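# Gooseberry fool keeps splitting – what am I doing wrong?

**parncombe_jill**, 17/06/2025

Hello all, long-time reader, first time I've been brave enough to post. We've moved into a house outside Parncombe with two enormous gooseberry bushes at the bottom of the garden, and I've decided this is the year I learn to make a proper fool. My nan used to make one every summer in a big glass bowl with a chip in the rim, and it was thick and pale green and you could stand a spoon in it. Mine looks like something you'd pour down the sink.

I've had three goes now. The first one I blamed on the cream, because it was the sort that comes in a carton with a long date on it and I don't think it ever whips properly. The second time I bought good double cream and whipped it until it was really stiff, then folded the fruit in, and it went grainy almost straight away. By the time we'd finished our main course there was a layer of greenish water in the bottom of each glass. The third time I used half cream and half custard (from a tub, sorry) and it didn't go grainy but it never thickened either. We drank it, more or less.

This is what I'm doing. I top and tail 2 lb of gooseberries, put them in a pan with a splash of water and 9 oz of sugar, and simmer until they burst. Then I mash them with a fork and leave them on the side until I've whipped the cream. I don't sieve them because I like the bits.

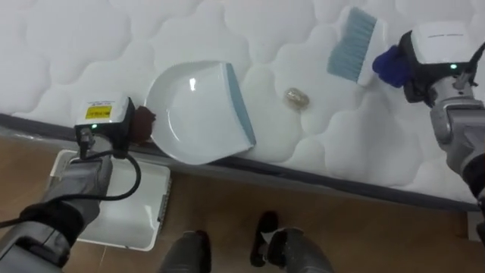
My husband thinks the sugar is the trouble and my sister swears it's the water. She also says I should put gelatine in, but Nan never did, I'm certain of that, and I don't want it to wobble. I've got people coming for lunch soon and I've already promised them fool, so any help would be very gratefully received!

Also, does anybody know if elderflower makes it worse? I've got a bottle of cordial I'd like to use up.

---

**Emil Pichler**

Hello and welcome! I have made a silly amount of gooseberry fool over the years – we had 19 bushes at the old place, and for a while I sold pots of the stuff at the Griradby summer market – so I've had every one of your failures and a few more besides.

Your grainy one is over-whipped cream. When you fold fruit into cream you're still working it, so if it's stiff before you start, you tip it over the edge and it begins turning to butter. Gooseberries are sharp as well, and the acid thickens the cream all by itself. Stop whipping much sooner than feels right. You want it to just hold a trail when you lift the whisk, quite floppy, the sort of thing you'd be a bit embarrassed to put on a trifle. It firms up once the fruit goes in, and again in the fridge.

The puddle in the bottom is water from the fruit. Your sister has it right there, I'm afraid. Two pounds of ripe gooseberries need a tablespoon of water at most, only to stop them catching, and once they've burst you should take the lid off and keep going until you can drag a spoon across the pan and see the bottom for a second. It takes longer than you think. I do mine in an old wide jam pan so that the steam can get away.

Then it has to be cold. You say you leave it on the side while you whip the cream, which sounds to me as though it's going in warm, and warm fruit will loosen any cream you like. I cook mine the night before and it sits in the fridge until I want it.

So, what I'd do for your lunch:

1. Cook the fruit the day before with the sugar and that one tablespoon of water, until it's thick and jammy.
2. Taste it while it's warm. It should be slightly too sweet, as the cold dulls it and so does the cream.
3. Put half through a sieve and mash the other half. You keep your bits but lose a lot of the pips.
4. Chill overnight.
5. Whip a pint of double cream to the floppy stage, and fold the fruit in with a big metal spoon. Leave it streaky.
6. Spoon into glasses and give it at least 2 hours in the fridge.

As for the custard, it does make a lovely fool, and a lot of the old recipes were all custard, but it needs to be a proper thick one made with egg yolks and left to go stone cold. The tubs are too runny. If you want to try it, go for one third custard to two thirds cream.

Elderflower is fine. Put the cordial in with the fruit while it's cooking, instead of the water, and take out a spoonful or two of the sugar to make up for it. If you stir it in at the end you're back to your puddle. Fresh heads are nicer if you can still find any near you: shake the insects off, drop two heads in the pan, and fish them out before you mash.

One more thing, about the bushes. If the berries are the early hard green ones they'll set thicker than the soft reddish ones that come later. I pick mine for fool when they still hurt your teeth.

---

**schnyder_kitchen**

gelatine. One leaf, soaked, melted into the warm fruit. It doesn't wobble if you only use one and nobody at my table has ever spotted it. Otherwise just use Greek yoghurt, it's healthier and you don't have to whip anything.

---

**Bramble&Co**

I'd go along with Emil on nearly everything, especially the cold fruit, but I do have to stick up for freezing. If you've got two enormous bushes you are going to have far more than you can eat, and frozen gooseberries make a perfectly good fool. Top and tail them after they're frozen, by the way! You rub them between your hands in a tea towel and most of the ends snap off. I did 48 bags one year before I found that out, every single berry with nail scissors, in front of the telly.

They do give out more liquid than fresh, so don't add any water at all. I tip them into the pan still frozen with the sugar on top and put it on the lowest heat until the juice runs. If there's still too much, I strain it off and boil it down by itself to a syrup, then stir that back in. Or keep the syrup and trickle it over the top of the glasses, which looks rather smart.

On the yoghurt, I've tried it and it's all right for breakfast, but it's very sharp with gooseberries. A couple of spoonfuls folded into the cream is pleasant.

What are you serving with it? I always do shortbread, the thin sort with a bit of semolina in for crunch. My recipe came off the back of a bag of Filtevmont flour in about the year dot and I've never bothered with another. Bake it the same evening you cook the fruit and you'll have almost nothing to do on the day apart from the cream.

---

**parncombe_jill**

Oh, thank you all so much! It was definitely going in warm, I can see that now, and I'm sure I've been drowning it too. There's a pan on as I type, one tablespoon of water, lid off. My sister is going to be unbearable.

Bramble&Co, yes please to the shortbread recipe if you've got a minute to type it out.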